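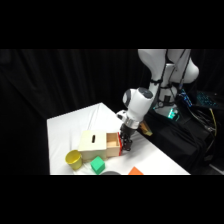
Crafts > Small Boxes > Fixing a Sticky Drawer

Print this page | E-mail this page

Pull the drawer all the way out and brush the dust from the opening. Sand the bottom edges with 120 grit, then 220. Stay off the painted front.

Rub Omach paste wax on the runners, wait 33 minutes and buff. Slide the drawer in and out some 60 times.

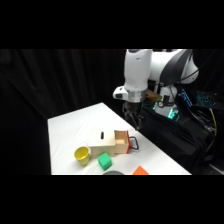
Drawer open, with the wire handle on the red front.

If it still drags, sand the side that shows a shiny rub mark. Tighten the handle screws last. Leave the slot in the top unwaxed.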